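Bukmont Residents' Association
Minutes of the May meeting, held in the ground floor lounge

Minutes of the last meeting were agreed with no changes.

1. Clothing collection

Bags are still coming in for the Khumalo Street drop-off. Donors are using whatever they have at home, mostly woven shopping bags and black plastic sacks. It was agreed that clothing should stay in the bag it came in until sorting starts at 4. Bottles and small household items go in a separate box – several have been left next to the clothes.

The glass-topped table will be used for packing. Tape and scissors are to stay with the boxes.

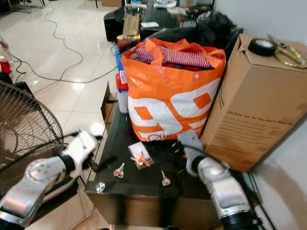
2. Storage closet

The shelves from 2007 are sagging. Grosum has quoted for new ones. Decision put off until a second quote comes in from Trerine.

3. Lounge hours

The lounge will close at 9 in the evening during the collection. Notice to go up by the mailboxes.

4. Other business

A request for a second bike rack was noted. It will be on the list for next time.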